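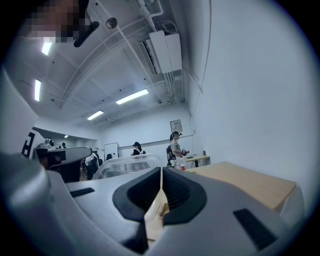
Gripper pads, clear tub behind. Upstairs room, back wall end.

8 Feb 2026

Quick one, kettle's on and I've got to be up at five.

Upstairs again all shift. Fourth time running, I think, I've lost track. Wrist sore, the right one, down the outside where it always goes. Gifty says hold it lower and let the elbow do the work. Easy for her, she's got forearms like a plumber. Must buy that tube bandage.

So. Started on the brown bits again. Pick up, move over, let go, pick up, move over. You squeeze and the two black pads come in and you've got to get the piece sat between the ridges and not up at the tips, because at the tips it spins. I did this job with my fingers for 8 years and never once thought about where on my finger the thing was sitting. Now I think about it all day. Caught myself doing it with a teaspoon at dinner.

Kaiwen says that's the point, the machine doesn't know either so somebody has to go slowly enough for it to learn. He's nice about it. He never says "just", which Sølve does constantly. Just pick it up. Just put it down. Just do it the way you'd normally do it. Well I'd normally do it with my hand, Sølve!

Asked him straight out today what happens to line two when the Selo arms come in properly. He did the thing where he looks at his tea. Said nothing's decided. Said Flolach wants people "moving up the chain". I said what chain. He said supervision, exceptions, quality. Exceptions means when it drops something and you go and get it. Korkor laughed so loud they turned round at the far desk.

I don't hate it up there though. Want to put that down while I remember, because when I moan at home it comes out as all moaning. It's warm. It's clean, no dust in your nose. You can hear each other. Downstairs I worked next to Kwame Aryee for years and I reckon I learned more about him in the last fortnight than in all that time, purely because there's no conveyor. He keeps bees! Or his brother does and he helps. Never knew. He's been told he can stay on days if he does the arm training and he's going to take it. He did say it quietly, like it was something to be ashamed of.

The gear is still odd. The thing on your head gives you a hot forehead, and the strap gets Korkor's hair every time, she's started bringing a scarf. With the backpack on I keep knocking into chairs. You stop seeing how daft everybody looks after a bit. Then someone comes up from dispatch with a question and you see their face.

Break was 20 minutes and they did let us have all of it, which is more than you get below. Had the soup.

What got me today was the sheet. Sølve put up the rates, side by side, us downstairs by hand against the arm they've already got running for the Cananow orders. The arm did 400 trays on the night shift. Not fast, it isn't fast, you can watch it and it's like watching your nan get out of a car. But it doesn't stop. We all stood there reading it and Gifty said well it doesn't need a wee does it. True. And then underneath, the number that had to be sorted out by hand after, 87. Sølve hadn't meant for us to look at that one I don't think. Kwame looked at it straight away. Who did the 87? Turns out two lads from the agency, nights, on their own, standing at the end waiting for it to go wrong. Whole shift. That's the exceptions job. That's the chain.

I keep thinking about them. At least on the line you've got a rhythm and the time goes. Waiting for a thing to mess up, that's a different sort of tired. I had it when I was minding Mum after her hip. You're not doing anything and you're shattered.

Said so to Kaiwen, not the Mum part. He wrote it down. He said could it be shorter turns, like an hour on that and then something else, and I said an hour's long, make it half. He wrote that down as well. Whether it gets any further than his notebook I don't know. But he did ask. In all the time the old labelling machine was going in nobody came and asked me so much as which side I stood.

Which was the WRONG side by the way, they put the stop button where you had to lean over the belt to reach it. It stayed like that for years. I told Kaiwen that one too. He looked properly upset.

Korkor thinks I'm soft for helping. She says every good idea we hand over is one less reason to keep us, and they should be paying extra for it. They are paying a bit extra. Not much. She wants it in writing from Acheampong, not from Sølve, because it's Acheampong who sign the contracts and Flolach only rent the building off them or the other way about, I've never got to the bottom of it. She's going to write the letter and wants me to check the spelling, ha. I said I'd sign it. I will sign it. I think she's right about the money. I'm less sure about keeping quiet, they'd only learn it off somebody who does it badly and then we'd be the ones picking up after.

Gifty isn't fussed either way, she's got her course starting and says she'll be gone by summer. I hope she is, and I'll miss her like mad.

Afternoon was better. Got into the swing. There's a knack with the pads where you come in open, wider than you think, then bring them in late. If you come in half closed you nudge the piece and then you're chasing it round the table. Same as with fingers if I think about it, you do open your hand before you get there, I'd just never noticed. Kwame can't get it. He goes in like he's picking up a wasp. I stood beside him for a bit and talked him through and he got a few good ones, and I was pleased, really pleased, silly pleased. Sølve saw and came over and said had I thought about doing the training side. Training people, he meant, the new ones, how to use the grippers.

I said I'd think about it.

Didn't tell Korkor. Feel a bit bad about that. Will tell her tomorow, before she hears.

It'd be days, no nights, and he said a bit more an hour but couldn't say how much. No lifting either, which with my back. But then what happens when the training's finished? When the arms know it all? Nobody trains the people then. I asked him that as well, I was full of questions today. He said there's always a new product. New shapes, new boxes, someone has to show it again. Might even be true. Cananow change their tubs every five minutes so there's that.

Dad was on the looms when they went over and he always said the ones who learned the new machines got a few years more and a bad back, and the ones who didn't got a bad back sooner. He said it as a joke. Used to say it with his feet up.

Things to ask before I say yes:
how much an hour, in writing
is it a proper job or "until further notice"
does my 8 years carry over
can Kwame have more time on the grippers without it counting against him
who's on nights with those two lads
can we get smaller straps

Walked home, rained on. Heating had gone off again so sat in my coat and ate toast over the sink. Phoned Mum, told her about the training thing, she said will you have a desk. I said there's a desk at the back, you stand at it. She said well that's not the same. She's asked twice now what it is I do up there and I said I teach a robot to pick things up and she said who's teaching it to put them back. I said me again Mum.

Wrist is throbbing now from writing this, clever. Frozen peas on it. Got to find the other glove, and the blue flask's still in my locker downstiars, must get it before they move the lockers. They are moving the lockers. Forgot to say. Up to the first floor, all of them, and the space where they are now is taped off on the floor, yellow tape, in squares the size of the arm bases.

Saw that on my way out and kept walking, wanted the bus. Missed the bus.

Bed.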